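Subject: Re: [declutter-list] one clear bin, one table, Friday night
Date: Fri 24 May

Hi all,

I'm finally doing it! After reading everybody's bin stories since October I got fed up with my own hall closet, hauled everything out onto the big white table and started in with one clear plastic bin. No lid, no dividers, no system. Gloves in first, then whatever wants to keep the gloves company.

Pictures from the table, bin and all: 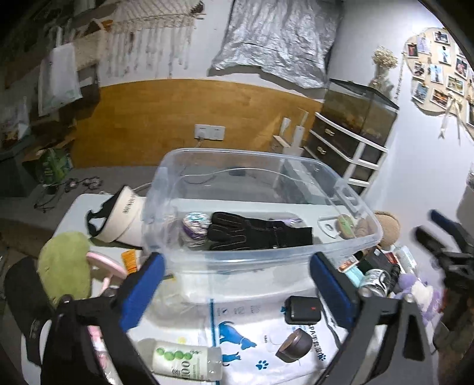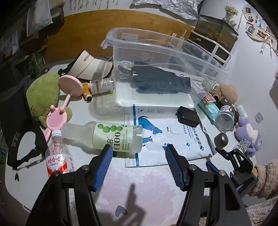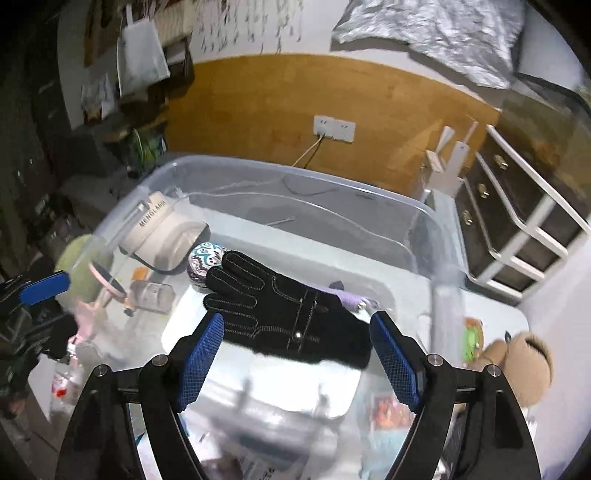 On Fri, the list member at Latdale wrote:
> I love a clear bin and I own far too many, so take this with a grain
> of salt. My trouble with a "whatever fits" bin is that it works great
> for 2 weeks and then you're back to digging. The little things go
> straight to the bottom. Lip balm, hair ties, batteries, the one key you
> need. I'd get the small stuff into a pouch before it ever goes near
> the bin.
>
> Also, are you keeping drinks in there? I wouldn't. I did it once with
> a bottle of juice and a stack of knit hats and I'm still sorry about
> the hats.
>
> And what's the bin FOR? If it's a going-out bin it should live by the
> door. If it's a pet bin, it should live with the leash. Mine were all
> "misc" for years and every one of them turned into a junk drawer with
> a see-through front.

Oh, this is such a good reply, thank you! I read it standing up with a sun visor in one hand and I've been arguing with it (in a friendly way) ever since.

On the pouch: you're right, I give in. I had one that came with a Uken travel set, a flat thing with a zipper, and I'd been saving it for a trip. It's on bin duty now. The test I've settled on is whether I can find a thing by touch with my eyes shut. A glove, yes. A visor, yes. Something the size of a walnut, no, so into the pouch it goes. I tried this out on myself last night and it's more fun than it should be.

On drinks: no drinks in the bin, I promise. There were bottles on the table because the bottles live in that closet too, and I wanted to see the whole mess at once before deciding anything. That's the part I'd recommend to anyone on the list who's putting this off. Get it ALL out. I'd been tidying that closet one shelf at a time for ages, and all I ever did was move things from the shelf I was looking at to the one I wasn't. With everything on one surface you see straight away that the pet wipes have been sitting in with the sun stuff and the gloves have had no home at all.

What the bin is for is the hard question. I had to go make tea. Where I've landed so far:

The bin is for going out the door. Gloves, visor, hand mirror, the pouch. It sits on the low shelf where I can pull it forward without bending double.

Pet wipes go to the hook by the leash, as you said. I can't believe I was walking the length of the house with a muddy dog to get to them.

Drinks go in the kitchen, bottom of the pantry, lying down if they won't stand.

Soft things (the cushion, mostly) don't get a bin. They get a chair. A cushion in a bin eats all the room and then you can't see anything under it.

Chargers and cords I haven't solved. Does anybody have a cord method that survives other people in the house? I've tried twist ties, I've tried toilet paper tubes, and I've tried labels made out of bread tags. The tubes were the best of the lot but they look terrible and the cat steals them.

A word on clear versus solid, as it comes up every few months here. I've had both. The solid ones look so much nicer on a shelf, I'll admit, and I have a lovely pair of gray Pitkänen boxes in the bedroom that I wouldn't trade. But I have no idea what's in them - truly none. With the clear one I can tell from across the hall if my gloves are home. For anything I grab on the way out, I'm going clear from now on and I don't care how it looks.

For whoever asked about size (your message came in while I was typing): mine's the big one from the Anonmont hardware place, the kind with the thick rim you can get your fingers under. I wouldn't go bigger. A full one is heavy enough, and I have a bad feeling about what I'd put in it if I had more room. The shelf it sits on is 40 centimeters deep, and the bin sticks out a hair at the front, which turns out to be handy for grabbing.

Next up is the linen shelf, and I'm looking forward to it, if you can believe that. I have a stack of pillowcases in there that match nothing, and I'd like to hear what people do with theirs. Rags? Laundry bags? I saw a message in the archive about using them to hold whole sheet sets, one set per case, and I want to try it this weekend if the rain keeps up.

And please, cord people, write back!

Happy sorting,
the hall closet one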